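Shirt flattening demos: keep the messy starts or cut them?

Rowena Policarpio
Posted 03/03/2023 in Imitation learning

Setup is two small arms facing each other over a white table, one overhead camera and a camera on each wrist. Task is T-shirt flattening from a random drop. I have 734 teleoperated episodes so far. Policy is a plain action-chunking transformer, trained from scratch.

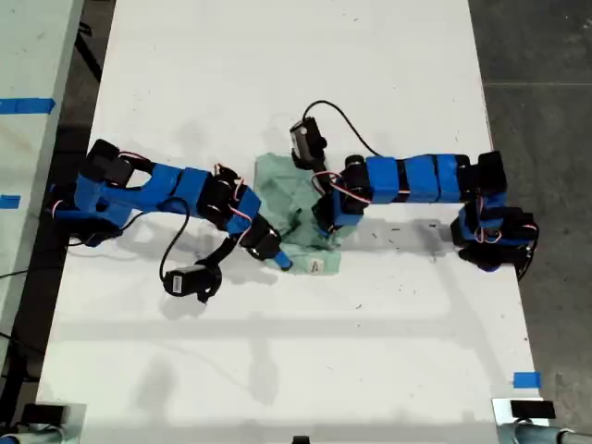 Overhead view, shirt still bunched, both grippers at the cloth.

The trained policy handles the last part of the task well. With the shirt nearly flat it goes to a sleeve and adjusts it. From a crumpled start it hovers, pinches, lets go and pinches again in the same spot. Median episode is 1,452 steps, and most of those come from the crumpled phase, where my operators differ a lot in what they do first.

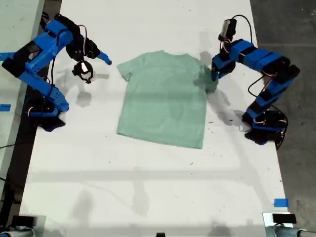 Near-flat states like this are maybe a quarter of all steps. Should I drop the crumpled phase and train on the rest, or collect more of it? Storage is not a problem. Operator time is.

Marites Villanueva

Don't drop it. The policy will meet those states at run time whether you trained on them or not.

Check operator disagreement first. We had the same hover on Lavbridge, our towel set. Four operators, four opening moves, and the model averaged between them. We wrote a one-line rule (nearest visible hem, right arm first), re-recorded 365 episodes under it and left the old ones out of training. The hovering mostly stopped. The number of episodes went down, so it was not a volume effect.

Second, look at your wrist streams at the moment of closing. From overhead you can't tell one layer from two.
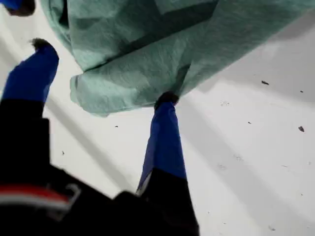
Wrist view, one fingertip against the underside of the cloth, the other clear of it.

If the operator was only watching the overhead feed, a lot of your grasps will be luck and the labels will be noisy. Give them the wrist view on a second monitor. Also tag each grasp after recording as held, slipped or wrong layer. It takes a few minutes per batch.
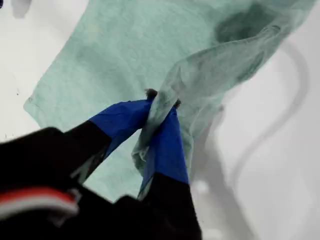
With tags you can filter without throwing away whole episodes. I keep slips if the operator recovered within the same episode, and mask the loss on the steps leading up to the slip. Wrong-layer grasps I mask the same way. Keep the recovery itself, you want that.

Lock exposure on the wrist cameras too. A white table under auto exposure will shift the cloth color between frames.

ocampo_r

just get more data. we were at 610 in December and it was bad, doubled it and it was fine. different shirt though

Rowena Policarpio

Checked 20 episodes. Opening moves are all over the place, and two operators never use the left arm first. Will try the hem rule before recording anything else. Exposure was on auto.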